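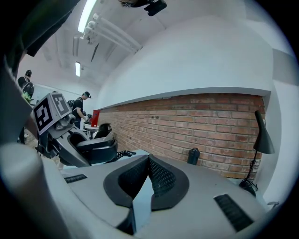 Carpet washer out of the box, tanks off, cord still tied. Do the handle first, before any water goes near it. Two bolts, one each side, washers on the outside. Then the grip. The Brultitz comes with a bare plastic handle and it gets slippery once your hands are soapy, so stick something on it. Ribbed is best - short parallel ridges, like the black strips on the gray housing in the photo. Smooth tape peels in a week. Two strips, palm side, ridges running across your hand. Press hard, leave overnight if you can.

5 min read

Home Guides Floor Care Parts Contact

4. FILLING AND FIRST WASH

Covers the Brultitz upright, both tank sizes. If yours has the older Mindale head the brush steps are different, see section 6.

4.1 Before you fill

1. Vacuum the carpet. Twice. Go both directions.
2. Move what you can. Foil or plastic under furniture legs that have to stay, or you get rust rings.
3. Check the brush bar spins freely. Turn by hand, machine unplugged.
4. Check the seal on the dirty tank. Black ring, sits in the groove with the flat side down. Goes in upside down very easily.
5. Test a corner. Inside a closet is good. Damp white cloth, a little cleaner, rub, look for color on the cloth.

CAUTION - Motor and heater together pull 2000 watts. Wall outlet only. No extension cord, no power strip, and nothing else big on that circuit. Kettle, space heater etc. will trip it.

CAUTION - Wool, silk, jute: stop. Not with this machine.

4.2 Filling

1. Clean tank off, cap up. Quarter turn left.
2. Warm tap water to the MAX line. Not boiling, it warps the tank and that is not covered.
3. Add cleaner. 280 ml for the large tank, half that for the small one. Water first, cleaner second.
4. Cap on, tip it over the sink, look for drips. A drip here is a puddle later.
5. Slide the tank down till it clicks. Should hear two clicks. One click means its not seated.

Note: Sampaio cleaner is fine, so is the Flindard unscented. Do not use dish soap. Do not use laundry powder. Leftover shampoo already in the carpet will foam too, so the first wash in a house you just moved into is always the messy one.

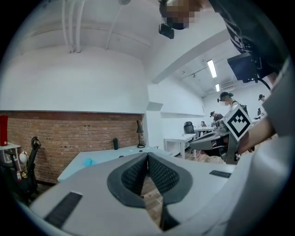 A reader wrote in to say the dose is too strong for low pile, and that after halving it the carpet stopped feeling sticky and the dirty tank quit foaming over. Fair. On low pile start with half and go up if the water comes back too clear. On thick pile keep the full amount.

4.3 First wash

1. Plug in. Power on, wait for the green light. Takes a few minutes from cold.
2. Start at the far wall, work toward the door.
3. Trigger held, push forward slow. Then trigger held, pull back slow.
4. Trigger released, same strip, forward and back twice. This is the drying pass. Most people skip it and then wonder why the carpet smells.
5. Overlap strips by a hand's width.
6. Empty the dirty tank when the float rises. The sound goes higher - that's your cue.

Note: keep the head flat. Lifting the front breaks the suction and leaves wet lines.

CAUTION - Hard floor next to the carpet edge: wipe it right away. Standing water gets into wood seams. Rug on a wood floor, take it outside to wash.

4.4 If it stops

Code 107 - dirty tank full or float stuck. Empty, rinse the float, refit.
Code 1351 - brush jam. Unplug. Hair round the ends usualy, cut it off with scissors.
No code, no suction - seal again. See 4.1 step 4.

4.5 After

Rinse both tanks, leave the caps off to dry. Windows open, fan on. Stay off the carpet till it's dry, socks included. Store upright, cord loose on the hooks.

Next: 5. Stairs and upholstery tool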